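3.2 Branch opening hours and the use of cash points

The second part of our study looks at what customers do when their usual bank branch is closed on a working day. Most earlier studies in our list treat a closed branch as a full loss of service. We think this is too strong. A customer who finds the door closed can still use a cash machine, a phone service, or an agent shop, and the cost of each choice is different for different people. Tilahun and Mekonnen made a similar remark in their work on rural savings groups, but they did not have data on single visits.

Our data come from Clallis, a mid-size retail bank which gave us access to its branch records under an agreement signed in May. The records cover 600 customers of the Alemayehu and Devlow branches. For every customer we know the home district, the type of account, and the time of each withdrawal or deposit. We do not know the purpose of a withdrawal, and we did not try to guess it.

The two branches are not the same in one important point. Alemayehu closes at 4 in the afternoon and has two cash machines outside the building. Devlow stays open until 5, but its only cash machine is inside the hall and cannot be reached after closing. For this reason we estimate the model for each branch separately and compare the results only at the end of the section.
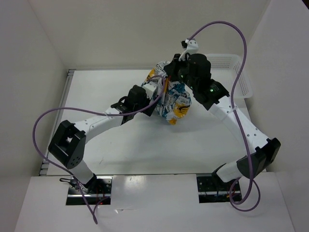
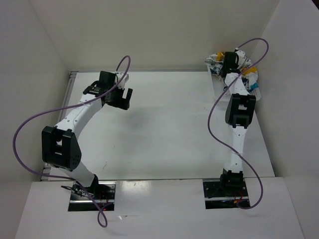 Figure 2. Two robot arms in a white-walled enclosure, at different moments or from different cameras.

We define a shifted visit as a withdrawal made on the last working day before a closure, by a customer who did not withdraw on that day in the weeks before. The definition is narrow, and it leaves out customers who visit the branch very often. We also tried a wider definition, in which any increase in the amount is counted as a shift. The direction of the results stayed the same, but the effect became smaller and the standard errors grew. We report the narrow version in the main text.

At Alemayehu, shifted visits are rare among holders of a payment card. These customers seem to wait and use the machines outside. Among holders of a passbook account the picture is different: many of them come one day earlier, and they take out more than in a usual visit. At Devlow both groups come earlier. The difference between cards and passbooks is still there, but it is weak, and in the smallest district we cannot separate it from zero.

One possible problem is the notice given to customers. Clallis puts a paper notice on the door of each branch and sends a text message to those who have registered a phone number. The messages were sent through the Bravex service, and the log shows that a part of them arrived with a delay of around 2 days. A customer who received the message late had less time to plan. We therefore repeated the estimation without the late messages. The coefficient for passbook holders did not change its sign and moved only a little.

A second problem is more difficult. Some customers hold an account also at another bank, and for them a closure at Clallis may not matter at all. Pruvost suggested to us that the regularity of salary deposits could be used to find such customers. We followed this advice for the salaried group, but for traders and farmers there is no such regular deposit, and the question remains open for them.

From these results we take that closing hours and the place of the cash machine should be studied together. A longer opening time at Devlow did not remove the need to come early before a closure. Section 3.3 turns to the cost of waiting time, where we use the queue tickets collected by Alemneh and Tesfamariam at the Alemayehu branch.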